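Binder clips in a shallow tray: notes and pictures

Posted by Xuelian Du, July 31, 2025

The parts library at Hollis uses binder clips in three pastel colors to keep sheet music together between binding jobs. The colors are a filing code. Pink is for parts that have been checked against the score, yellow is for parts with open corrections, and teal is for parts that are ready to copy. The code was written down years ago by Araceli Ochoa and has not changed, although the clips have been replaced twice.

The present stock is 14 pink, 14 yellow and 14 teal. They came from Tamden in mixed boxes and were sorted on arrival, and they have been mixed again ever since. All three colors now share one tray. The notes below cover how the clips behave in a pile, how they come apart, and what condition to look for before a clip goes back on paper.

1. Mixed storage

One tray takes less space than three and can be moved in one go. The cost is that the wire handles hook into each other. A clip put away with its handles folded flat against the body will usually come out alone. A clip put away with its handles open will bring a neighbor with it. In a deep container the lower clips are out of sight as well, so a shallow one is better even if it takes up more surface.
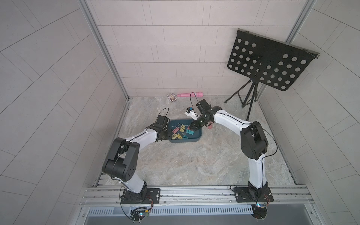

Hashini Begum wrote in to say that three small cups would end the tangling for good, and that a color code kept in one heap is hardly a code. She would also store the handles off the clips altogether, in an envelope, and fit them when needed.

Separate cups were tried. The yellow cup ran out first every time, because corrections take longer than anything else in the process, and people then took whichever color was nearest. With one tray, a shortage of yellow can be seen before it becomes a problem. Removing the handles is possible with most clips of this type (squeeze the two legs of the wire together and slide them out of the rolled edge), but they are slow to refit and the wire loses some tension if this is done often.

2. Position of the tray

The tray should stand in the middle of the work area, with clear floor or table on all sides. Clips that fall over the rim then land where they can be found. A plain dark tray is good for pink and yellow. It is poor for teal, and anyone buying a new tray for this set should choose light gray or white.

A hard surface with a pattern has a similar drawback. Pale yellow is the color most easily missed against beige or cream, so the check of the area around the tray should be done from low down, where the bodies stand up from the surface. Wire handles by themselves are harder to find than whole clips.
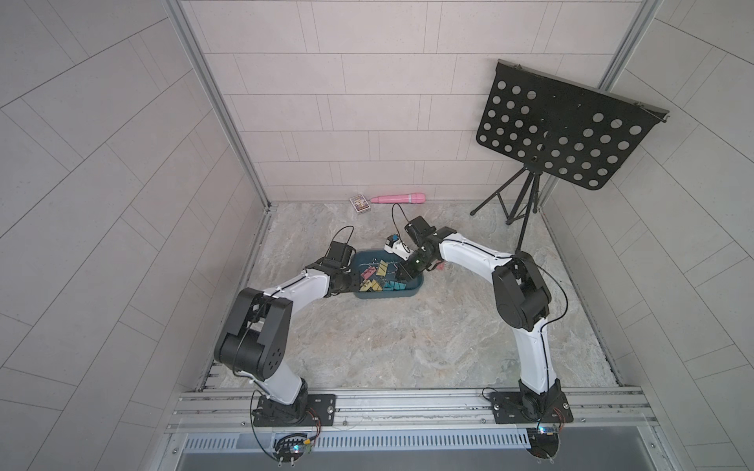
Blue-green tray on the marble-patterned floor, tiled walls behind and to the sides.

3. Spreading out

A tangled pile should not be shaken. Shaking closes some of the loops around each other and makes the next step longer. Tip the pile out instead, or lift clips out singly and set them down a hand's width apart. Two clips whose handles cross can be left until both bodies are free of everything else. Hold one body still, turn the other toward it, and the loops will generally pass.

Handles can rest in several positions and each has its own effect. Folded back on the body, they add almost nothing to the size of the clip. Standing open, they double its length or more, and the rounded end of the loop becomes a hook.
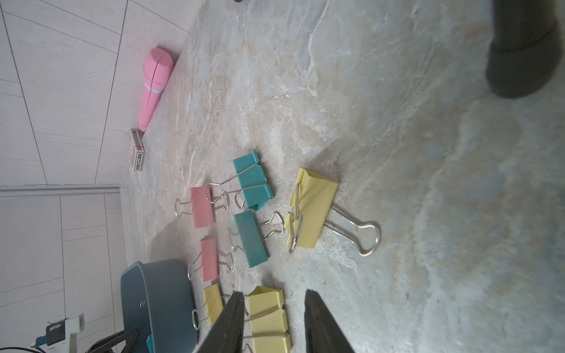 Once the clips are apart, each one is looked at before it goes anywhere. The body should be straight along both lips. Hold it so that light shows between them; an even line is fine, a wedge is not. Bent lips mark the top sheet, and the mark will copy. Scuffed paint does no harm by itself, but paint that flakes should be taken as the end of the clip's use on original manuscript. It can still be used for wrappers and spare parts.

Handles are checked by hand. Each should swing through its full travel without binding and should stay seated when pulled lightly to the side. A handle that drops out can be pressed back in once. If it drops out again, discard the clip.

The set was last checked in July. Eilif Bakke did the yellow ones, I did the others, and the results are on the sheet inside the cupboard door. The job lot held clipped that day came to 158 parts, most of them string parts of two or three sheets, which do not need a clip at all. A paper wrapper is enough for those and leaves no dent.

4. Returning clips to the tray

Fold both handles back, then set the clip down on its side. Clips laid down in this way can overlap without hooking. Start against the inner wall and work toward the middle, and leave the last few on top where they can be picked up by the body. Picking up by the handle is the usual cause of a chain of clips.

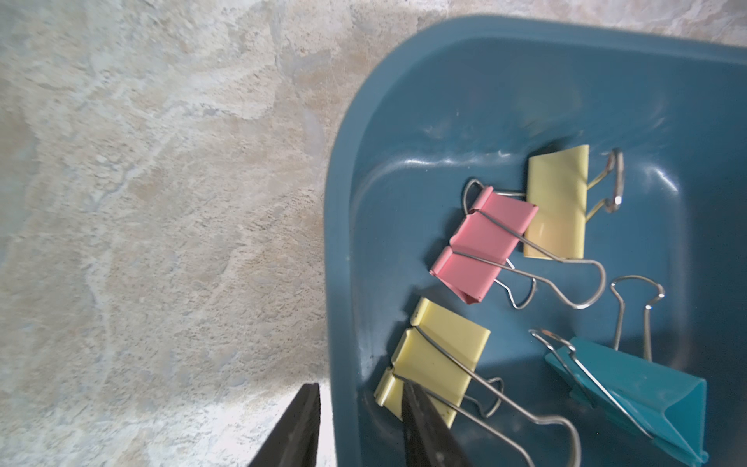 Color order within the tray does not matter. Sólveig Arnardóttir kept them in stripes for one season and the stripes lasted until the first busy afternoon each time. A count by color at the end of the month is sufficient, and any clip missing from the tray should be looked for in the folders first.

Replacement clips are ordered by color and not as mixed boxes. The next order will be for yellow only.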